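From: Romana Tichý
To: jam and preserves list
Date: August 28, 2018
Subject: Re: Plum butter without pectin

> I followed the old recipe from Kumham, the one with 800 g of sugar
> for two kilos of plums. It is very sweet for my family. May I put
> less sugar, or will it go bad on the shelf? Also my pot is thin and
> I am afraid of burning.

Dear all,

I have cooked plum butter for 21 years, first with my aunt and then alone, so I permit myself to answer.

The Kumham recipe was written for early plums, which are sour. If you wait for the late ones with wrinkled skin near the stem, you can take much less sugar. I cook mine with half of it and I put it in only at the end. When the sugar goes in early, the butter sticks to the pot, and with a thin pot this is the bigger danger.

For the cooking I use the oven and a wide dish, door a little open, and I stir every half hour. My neighbors in Burkon do it over the fire outside, but they are four persons and they take turns with the spoon. 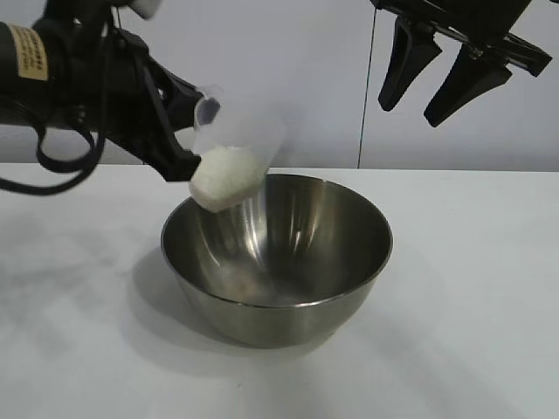

How long does plum butter with less sugar keep? In small jars, filled hot and processed in boiling water, I keep mine in the cellar until the next plums come, and an opened jar stays in the refrigerator for 2 weeks.

Please do not use the jars with old lids. I lost a whole shelf in November by this mistake.

If somebody has tried it with the yellow plums, I would be glad to read how the color was.

With kind regards,
Romana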